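Brivcombe Library to Close Reading Room for Summer Floor and Lighting Work

7/6/18

The Brivcombe Public Library will close its main reading room later this month while contractors replace the ceiling lights and repair the heating pipes beneath the east windows. The children's room, the front desk and the meeting room on the lower level will stay open during normal hours.

The work is the first major repair to the reading room since the building was extended. It was approved by the library board in the spring, after an inspection found that many of the light fixtures could no longer be repaired with parts still on the market. The contract was awarded to Mernell, a building services firm that has carried out similar work at two schools in the county.

Staff have begun moving 900 reference books to shelves in the lower hallway, where they may be used by the public but not borrowed. Local history materials, including the bound newspapers and the Ionescu map collection, will be placed in storage. Readers who need items from storage should submit a written request at the front desk and allow two working days for a reply.

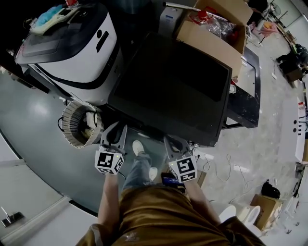
Seating will be limited during the closure. The library has arranged for 70 chairs to be set out in the meeting room, along with desks and a small number of power outlets. The meeting room will be used as a quiet study area until early evening on weekdays – groups that had reserved it for July have been contacted and offered space at the Clomeo Center on Water Street. Those groups will not be charged for the change of location.

The 11 public computers will be moved to the lower level in stages. Sessions will be held to one hour when others are waiting. Printing and copying will continue at the usual rates, although color printing will not be available until the reading room reopens. Visitors who rely on the large-print screens are asked to call ahead so that a station can be kept for them.

The summer reading program will go forward as planned. Around 500 children have signed up so far, and registration remains open at the front desk and at the children's room. Story hour will keep its morning time. The closing party, which was to be held in the reading room, will take place on the library lawn, with the Clomeo Center available in case of rain.

Parking behind the building will be reduced while equipment is delivered. The spaces nearest the rear door are reserved for permit holders and will remain open to them throughout. Other visitors are encouraged to use the town lot on Mill Street. The book return by the main entrance will not be affected, and materials may be returned there at any hour.

Fines will not be charged on reference items or local history loans due during the closure. All other due dates stand. Holds will be kept at the front desk for the usual period, and notices will be sent by mail or telephone according to each borrower's stated preference.

The library expects to reopen the reading room before the start of the school year. Any change to the schedule will be posted at both entrances and on the library's web page.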